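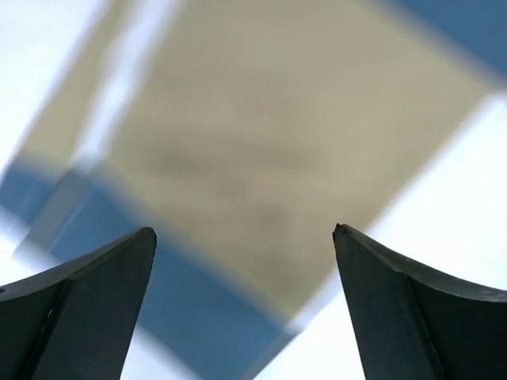 Tan and blue on a white surface

Equipment review: Foleron boundary scoreboard
Reviewed for the Hasten District Football League by Sigrun Blomqvist
2021-10-14

The Foleron is a portable scoreboard intended for grounds without a fixed display. The League assessed one unit over 12 senior and junior fixtures, using the standard battery and the stand supplied.

Assembly requires two people. The legs lock firmly and the board remained upright in strong wind, although the ground pegs are too short for sandy soil and clubs should budget for longer ones. Figures were legible from the far wing in full sun. They were less satisfactory under floodlights, where the lower row suffered from glare.

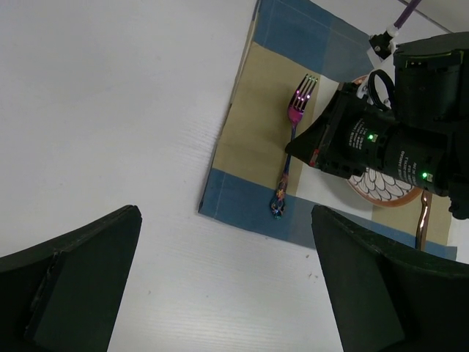
Fork with a rainbow finish on a checked placemat

The hand controller is simple to use. Goals and behinds have separate buttons, and an incorrect entry can be reversed by holding either button down. Kyung-hwa Cheon, who kept score at the Yook ground, reported a delay of several seconds when the controller was taken behind the brick changing rooms. The manual does not mention this.

Battery life was adequate for two consecutive matches. A third match should not be attempted without recharging. The older Gruler board, still held by several clubs, runs longer but weighs considerably more and shows no quarter-by-quarter totals.

The carry bag is poor. One zip failed in the second week and the replacement took 61 days to arrive.

The Foleron is suitable for junior grounds and for day matches. Clubs that play regularly at night are advised to request a demonstration before ordering.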